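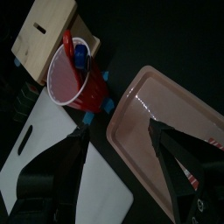

Red cup on its side, two black gripper fingers, tray on the right

Can a machine clear up after tea yet?

I keep seeing clips of robot arms putting kitchen bits away and I'm half tempted (only half!) to start saving. We're a family of 6 in Clullby and the washing up never ends. Could one pick up a cup that's fallen over with stuff still in it, stand it up and pop it on a tray? Or is it all still very slow? I've got around 2000 pounds at the very most, and not much patience.

Answer 1
Slow, I'm afraid. I had a go with a Grallent arm at an open day in February and a cup on its side was the thing it hated most. It rolls when you nudge it, and if there's a spoon in there the weight is all over the place. Mine did manage it in the end, but I could have done the whole sink in the time. Boards and trays are awkward too, they lie so flat there's not much to grab. I'd wait.

Answer 2
get a dishwasher

Answer 3
Bit more hopeful than the first answer! The Kinden kit was 1125 when I bought mine and it does one job well if everything starts in the same spot, so I put tape on the table. Move things about and it goes to pieces. Loading a rack took it 30 minutes last night. Great fun, wouldn't call it help.

Related questions
Iordache window cleaner, worth it?
Robot mop keeps missing the corners
Can anything fold towels?

Contact us | Copyright Clullby Help Board | Back to top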